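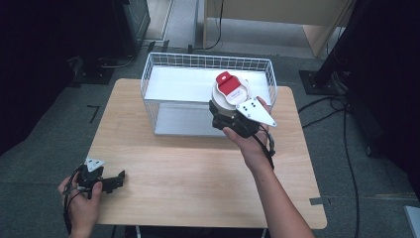
Words: Janka Havlíček, materials and storage editor

The rectangular wire basket is one of the least specified objects in the house. It is sold by its outside length, sometimes by its colour, and seldom by anything that would help a buyer decide what to put in it. Gap size, rim height, type of base and finish are usually left off the label. All four affect how it works on a table or in a cupboard.

The base matters most. A basket made of wire throughout gives a small container very little to stand on. A round tub with a narrow foot will find the gap between two wires and lean, and once it leans it takes up more room than its own diameter. A flat panel removes the difficulty. White wire sides with a flat white bottom panel make a sensible general-purpose arrangement: the sides let you see what is inside and the base lets it stand upright. The panel does hold crumbs and powder that an open grid would drop on to the shelf, so it needs wiping. Baskets in which the panel lifts out are easier to keep than those in which it is fixed.

Rim height decides how things go in. For goods put in by hand from above, the rim should come to between a third and a half of the height of the tallest item. Any higher and the hand has to follow the item down past the wire, which is slow and tends to knock over whatever is already standing there. Any lower and the outside row tips when the basket is carried. Vratislav Gajdoš, who designed the Clesari range of kitchen baskets, works to a rim of 33 mm for spice jars and considerably more for cleaning products. He regards a single height for both as a false economy.

Lids deserve a mention. A cylinder with a domed white top and a bright red section on it can be told apart from its neighbours from directly overhead, with no need to read the label. Plain lids of one colour cannot, and in that case the name has to be repeated on top. Small print on the side of a tub is no use once the tub is standing among others of the same height.

Orientation is a matter of reach. A basket with its long side parallel to the edge of the table keeps everything at much the same distance from the person filling it. Turned end-on, it puts half the contents behind the other half. On a deep shelf the end-on position may be the only one that fits, and the basket then becomes a drawer, to be pulled out before anything is taken from the back. Fit a handle if it is used that way.

Finish is the last item on the list and the first to fail. Most white baskets are coated steel wire. The coating goes at the welds, where two wires cross and the layer is thinnest, and along the bottom edges, where it rubs. Bisht quotes up to 600 hours in damp air for its bathroom line and gives no figure for the kitchen version. Three years on a dry shelf is a reasonable expectation for either. 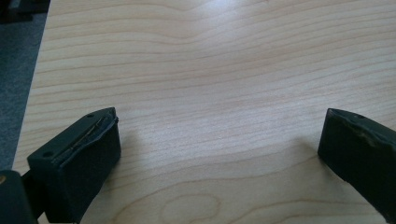

Sorting is best done on a table, and the choice of table is mostly a choice of surface. The top should be matt, hard enough to take the ends of cut wire, and plain enough that a dropped cap or a loose label shows up at once. Pale wood meets the last requirement in most respects. The straight lines of the grain are quiet, and the eye learns to ignore them; the rounded arches that appear where the figure opens out are slightly darker and compete a little with small brown or beige objects. Light is the larger fault. Even a matt blond top will throw back a broad bright patch that bleaches the grain to near white, and a white lid lying in that patch is harder to find than the same lid a short way off, where the wood is greyer. Moving the lamp cures it. So does a mid-grey mat, although a mat creeps when a loaded basket is pushed across it.

Wire feet mark wood. The usual cause is grit caught under a bent wire, and the scratch follows the direction of the push. Lift a full basket clear of the surface. If it is too heavy to lift with one hand it has been overfilled, and the contents should be divided. Stick-on pads work on baskets with a flat base but come away from bare wire within weeks.

Romana Trnka, who fits storage for the Illorum showrooms, tests each basket loaded to its rim and then carried by one short end. The wire sides should stay square. Where they spread, the panel drops at one corner, and the basket goes back to the supplier.

Storage | Kitchen | Surfaces | Repairs | Back issues

2,519 shares

© Nenodby Magazine. All rights reserved. Contact the editors | Back to top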